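Setting up a sim pick-and-place test people can compare against

Quick version of the rules we use at Surnis. Wrote these up after two teams ran "the same" block task and got numbers nobody could line up. Last edit September 22, 2024.

Before you start

You need your arm model, a table, a target mat and two cubes. Thats it. Leave the fancy textures for later. Plain gray backdrop, plain table. If the baseline needs scenery to work, you want to find out in a different test.

Step 1. Write the task in one sentence

"Red cube ends up on the mat, green cube stays off it." Put it at the top of the config. Every judgment call later goes back to that line. No "and ideally" clauses.

Step 2. Fix the start pose

Arm upright, well back from the cubes. Same joint values every run, saved to file, not typed in by hand. Regula Frei on the Tekero side found one of our scripts was starting from wherever the last run stopped. Whole week of results, gone.

Step 3. Seeds

Use 12 layouts. Pick the seeds first, publish them, then leave them alone. Bad layout? Mark it bad in the log and keep it in the list – don't swap it out quietly. Cube positions and rotation come from the seed, mat and base never move.

Step 4. Define success as a check, not a look

Whole bottom face of the red cube inside the mat outline. Gripper open. Cube still. Hold all of that for 6 seconds of sim time before it counts. Touching the edge is a fail. A cube hanging over the edge is a fail too, even if it looks fine from the camera.

Step 5. Time limit

60 seconds sim time, then stop. Don't use wall clock, it changes with the machine.

Step 6. Look at every layout before you run the policy

Render one still per seed and go thru them by eye.
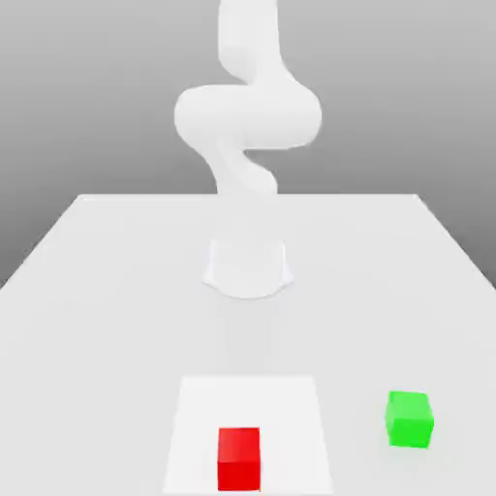

Things to catch at this point: cubes overlapping, a cube sunk into the table, a cube spawned half off the edge. Also layouts that already pass. If red is on the mat at step zero, a policy that does nothing scores a win. Either tag those as "hold" layouts and report them seperately, or set the spawn area so they can't happen. Our old Seok config allowed it and run 103 was the first time anyone checked.

Step 7. Report

- seeds, all of them
- sim version and physics timestep
- passes, fails and timeouts in separate columns
- hold layouts on their own line
- any rule you changed, and when

Raw logs go in the Clisard folder next to the config. Averages alone get sent back.

Changing a rule mid-run means starting over from the first seed. Annoying – do it anyway.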